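Citia Opens Applications for Fallow Residency in Restored Prollitz Mill

PROLLITZ -- Citia, the regional arts and crafts foundation, today opened applications for Fallow, a new residency program for mid-career ceramic artists. The program will be housed in the former Alexiou grain mill, built in 1890 and closed to the public for much of its recent history.

Fallow will offer 28 places in its first year, divided between spring and fall sessions. Each resident will receive a private studio, lodging on the mill grounds, a monthly stipend and access to shared kilns. Residents are not required to complete a body of work or take part in an exhibition during their stay.

"Many potters reach a point where orders and teaching fill every hour of the week," said Kalkidan Ambaye, director of residencies at Citia. "They have told us they need time to test a glaze, fail at it and test it again. Fallow is set up to give them that time."

The restoration of the mill took 2 years. Crews repaired the brick walls, replaced the roof and brought the original loading doors back into use. The lower level now holds the glaze laboratory and clay store, while the upper floors have been converted to studios. A reading room with a small collection of books on regional pottery will be open to residents at all hours.

Applicants must have worked in ceramics for at least five years. Both studio potters and designers of everyday tableware are encouraged to apply, and artists may apply as a pair if they share a practice. An application consists of a short letter, images of recent work and the names of 2 references. There is no application fee.
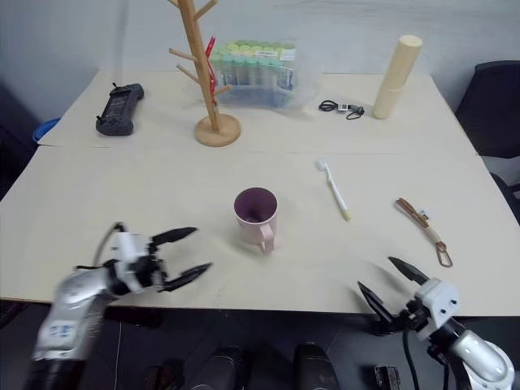 A pale pink mug with a dark purple interior.

Applications will be accepted through the end of October, and all applicants will be notified of the outcome by mail. The first residents will arrive in Prollitz in the spring.

Citia will also hold an open house at the mill before the first session begins -- details will be posted at the mill entrance and in the foundation's newsletter.

About Citia

Citia supports working artists and craftspeople through residencies, small grants and the care of historic workshop buildings. Its offices are in Prollitz.

Media contact: Kalkidan Ambaye, Director of Residencies, Citia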